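# How to Fold Jeans With a Two-Finger Gripper

Many people ask me if a machine can fold the laundry yet. My answer is: a towel, yes, on a good day. Jeans are more difficult. The cloth is thick, the seams are hard, and the legs like to twist. In this tutorial I explain the method we use at Workero for teaching one fold.

**Before you start**

1. Close the zipper and empty the pockets.
2. Lay the jeans on a bed or a table with a plain sheet. Choose a sheet color which is far from blue.
3. Pull the legs straight by hand. Do not ask the machine to do this part in the beginning.

**The first grip**

Bring the finger tips down with a gap between them and look for a place where the cloth already makes a ridge. A seam is good for this. Flat denim slides away from the fingers, but a ridge can be pinched. 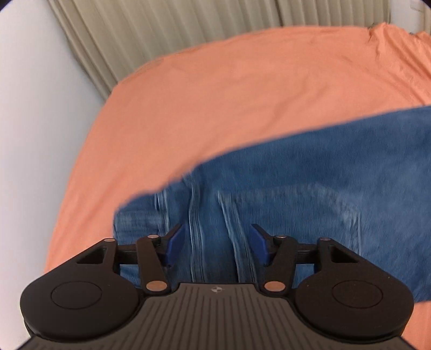 *Finger tips open over a seam, before the pinch.*

Close slowly. When you feel resistance, wait for a moment and then lift a little. If only the top layer comes up, open and go 5 mm deeper. My colleague Gwendolyn Rosenthal prefers to come from the side of the leg, and for thin denim I agree with her.

**The fold**

4. Carry the leg over the other leg in a low arc.
5. Put it down before you open the fingers. If you drop it, the hem turns under.
6. Repeat from the hem toward the waist.

We recorded 1,337 folds by hand before training, and the model still fails on bunched hems. A person needs a few seconds for the same work. So for the moment I would give a machine the towels and keep the jeans for myself.

The settings for closing speed are in part 2.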